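Brushed finish (metal)

A brushed finish is a surface treatment in which metal is given a pattern of fine parallel lines by rubbing it in one direction with an abrasive. It is common on aluminum and stainless steel and is used on trim, appliance fronts, elevator panels, furniture parts and light fixtures. The look is softer than that of polished metal, though a brushed surface still reflects a good deal of light.

Method

The work is usually done with an abrasive belt, a wire wheel or a nonwoven pad. All strokes follow the same line, which on long parts is normally the length of the piece. Small shops often brush by hand against a straight guide. Flat sheet is easier to treat than profiled stock, where the pad has to reach the narrow strips between ridges and may round off the edges if pressed too hard. Aluminum is often anodized after brushing — the coating protects the lines and makes the surface harder to mark.

Appearance

The lines scatter light mostly across their own direction, so a bright source tends to show as a streak or a band instead of a clear reflection. Ridges and steps add highlights and shadow lines of their own. The same part can look nearly white from one angle and dull gray from another, and neighboring panels are generally mounted with the lines running the same way.

Care

Brushed metal is wiped along the lines with a soft cloth and mild soap. Scratches that cross the lines stand out clearly. Light ones can sometimes be blended on bare metal with a fine pad, but this will damage an anodized or lacquered surface.

Use in Midunley

The Dogar workshop in Midunley began making brushed trim in 2000 under Khurram Bukhari. Its Plora line had 11 profiles at first and later grew to 21, most of them meant for cabinets and shop counters.

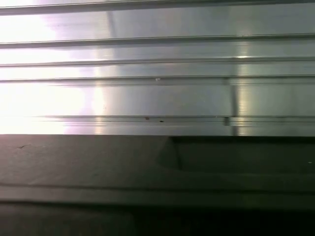

Brushed metallic surface with horizontal ridges, seen close up.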